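The Hurkton planning group has released version 11 of its Odeo motion planner. This thread sets out what has changed for those who run it in simulation. (1/7)

The main change concerns occlusion. Earlier versions treated any space the camera could not see as free. Odeo now marks it as unknown and plans more slowly near it. (2/7)

Mirjam Kälin and Nesma Radwan prepared the test set: 2,000 simulated starts in a room with cabinets, a door and one arm. In many of them a tall panel stands between the camera and the lower part of the arm. (3/7)

Two views from the simulated room, with the arm behind the black panel:

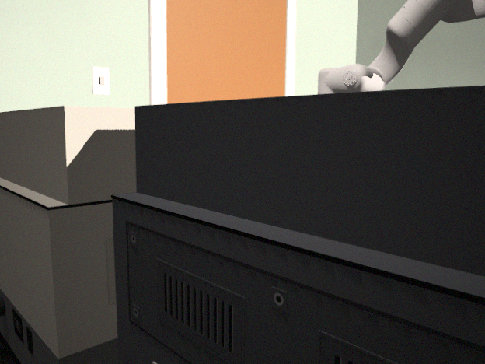
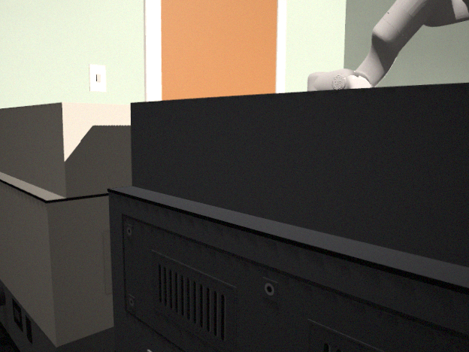 Of the 2,000 starts, 1,705 produced a valid plan at the first attempt. A further 198 did so after one replan. The remaining cases have been passed to Reto Nägeli, who maintains the collision checker. (4/7)

Two settings have new names. "Hidden margin" is now "unknown margin", and its default value is larger. Configuration files from version 10 will still load — a warning is written to the log and the old value is kept. (5/7)

Users of the Vamstead viewer should update it before they install this release. Older copies of the viewer draw unknown space in the same colour as free space and may give a false picture of what the planner is doing. (6/7)

Reports of failed plans are welcome and should include the random seed and the full log. Marlies Leitner will collect them until the end of April. The release notes and the test set are available from the project page. (7/7)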